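Wiltside Robotics Club: Progress Report to the Goossens Education Fund
Submitted by Heledd Pritchard, Club Coordinator
2023-08-20

Purpose of this report

The Goossens Education Fund awarded the Wiltside Robotics Club a grant of £3000 towards its two-arm packing project. Under the terms of the award, the club is required to report at the mid-point of the grant on activity, spending, learning and any changes to the agreed plan. This report covers the period from the start of the award to the date given above. The final report will follow once the students have taken part in the Rerberg Student Challenge.

Background

The Rerberg Student Challenge asks teams to programme a pair of robot arms to carry out a task drawn from everyday work. Our students chose the packing of a takeaway order. The choice was made by vote at the first planning meeting, where tidying a desk and sorting post were also put forward. Several of the older members have weekend jobs in cafés, and their knowledge of how orders are put together shaped the written task plan that was attached to our application.

The club's entry is called Zedasero. It is being prepared by members aged 14 to 18, under the technical guidance of Thibault Bodin, with safeguarding and attendance overseen by Jocelyn Zacharias.

Activity to date

The first weeks were spent on assembly and safety training. All members completed the safety sheet before being allowed to operate the arms, and the emergency stop procedure is repeated at the beginning of every session. Assembly took longer than planned. One mounting plate had to be drilled again after the holes were found to be out of line, and this put the timetable back by two sessions.

Since then the students have worked on guiding the arms by hand controls and recording their attempts, which are later used to train the control software. The items on the table are those a customer might expect with a takeaway order: a paper bag, a paper cup, a patterned box, straws and a cup carrier. Light, thin-walled packaging has proved a demanding choice. The students have had to learn how far the grippers may close before a cup loses its shape, and the settings have been changed many times as a result. 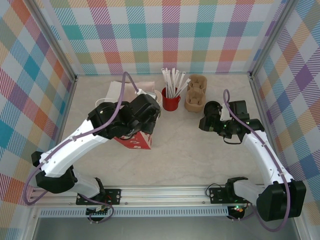 A total of 501 attempts had been recorded by the end of the reporting period. Of these, 326 were judged good enough to keep for training. The remainder were set aside, mostly for dropped items or for hesitation on the part of the operator. The students wrote the rules for accepting or rejecting an attempt themselves, and Mr Bodin has checked a sample of their decisions. He found the younger members to be stricter than the older ones — a difference the group has since settled by having each attempt reviewed by a pair.

Placing the cup in the carrier is the most reliable step so far. Opening the bag with one arm while the other loads it remains unreliable, and the students have asked for more practice time on this part of the task.

Learning and participation

Attendance has been steady, with a small fall during the August holidays. Apinya Chareonsuk, who joined with no experience of programming, now leads the group responsible for the recording software and has written the instructions used by new members. Brock Sandhu has taken charge of the project log. Extracts from the log can be supplied to the Fund on request.

Spending

Most of the grant has been spent on the arms, the rail and the electronics, as set out in the original budget. Spending on consumables is higher than forecast because cups and bags have had to be replaced often. The difference has been met from the travel line, where the club obtained a lower price than expected for coach hire. No further funds are requested.

Changes to the plan

The application proposed that the arms would also fold the top of the bag closed. We ask the Fund to agree that this step be made optional. Mr Bodin advises that it would take up most of the remaining sessions, and the rules of the challenge do not require it.

Next steps

The coming term will be given to bag loading, to timed runs of the full task, and to the written statement that each team must submit. An open evening for parents and local schools is planned before the challenge, and representatives of the Fund would be most welcome to attend. Invitations will be sent by Ms Zacharias once the hall booking has been confirmed.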